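Joston Junction Safety Review: progress report to the Bostano Road Fund
Prepared by Sihan Dai, Feb 20, 2022

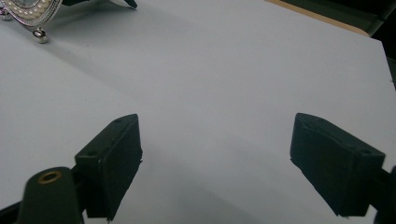
Have the trial signals made the junction safer for emergency vehicles and the people around them?
We can't say yet, and I would be wary of anyone who claims to know at this stage.

The Fund asked for an update on the signal priority trial at the Yu Lane junction in Joston. The idea behind it is simple enough. An ambulance or fire engine on a call sends a request to the lights, the lights clear its approach, and the crossing traffic is held on red. The supplier, Fliviso, has told us more than once that this removes the main risk at the junction. I have yet to see the evidence for that.

What has been done

The equipment was fitted on all four approaches and switched on in September. Two of the local ambulances and both fire engines at Joston station carry the transmitter. Drivers have been briefed, though the briefing was a single sheet of paper and several drivers told me they had not been given one. The road markings on the eastern approach were repainted at the same time, which was not in the plan and makes any before-and-after comparison harder than it should be.

What we know so far

There have been five reported near misses involving emergency vehicles since the start of the trial. Fliviso describes this as an improvement. The trouble is that near misses were barely recorded before, so there is no proper figure to set beside it. Crews used to mention them in the mess room and leave it there. We now ask for a form, and some crews fill it in and some don't.

The supplier's logs show that requests from vehicles were received and acted on. They don't show whether the junction was clear when the vehicle reached it. A driver who has stopped halfway over the line because the lights changed early is still in the way, and two crews have described that happening.

There is also the matter of drivers who go through on late amber. The trial does nothing about them. Residents on Yu Lane raised this at the first meeting and again at the second, and I think they have a point.

Money

Spending is within the grant. The one item I would question is the supplier's monthly support charge, which we have paid in full although the fault on the northern approach took far too long to fix. I have asked for part of it back. Fliviso has replied that the fault was caused by the power supply – the electricity company says otherwise.

What happens next

I would like to keep the trial running but change how we judge it. The roadside counter should be moved so that it picks up vehicles crossing on red, and every crew should fill in the near miss form, including when there is nothing to report. The police have agreed in principle to share their collision records for the junction. I have been waiting for the first set for some time.

Fliviso has proposed extending the scheme to the Bostano Road roundabout. I don't recommend paying for that until the Joston results can stand up to questions. I will send the Fund the police records and the revised forms as soon as I have both.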